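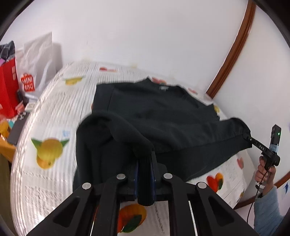 Figure 1. Black long-sleeved sweatshirt partway through a fold, neckline toward the wall.

Folding Dark Clothes: Project Report
Course project, Odanard design workshop
June 10, 2018

Our group picked folding because all of us are bad at it, and we ended up loving the topic! We wanted to know which clothes are hardest to fold into a neat rectangle, and what kind of table helps.

We tried 186 garments in the Wonura room. Dark sweatshirts quickly became our favorite problem. On black fabric the seams nearly vanish, so it's easy to grab one layer when you want two. In Figure 1 the cloth near the front is lifted into a big rounded fold with a dark hollow under it, while one shoulder is still lying flat. That hollow matters a lot — if it collapses unevenly, you get a ridge inside the finished fold.

The tablecloth made a real difference too. We started in January on a bare table and switched to a glossy white cover, and suddenly the outline of every sleeve was easy to follow. The sweatshirts also slid more, which we didn't expect and had to get used to.

What worked best for us: put the neckline at the back, find the label first, smooth both shoulders, then bring the hem up slowly. Long sleeves go in last. It took 5 tries before we all agreed on that order.

Next we want to try hoods, which wreck everything (in a fun way). Our notes and the folding chart are in the Cutura binder by the door.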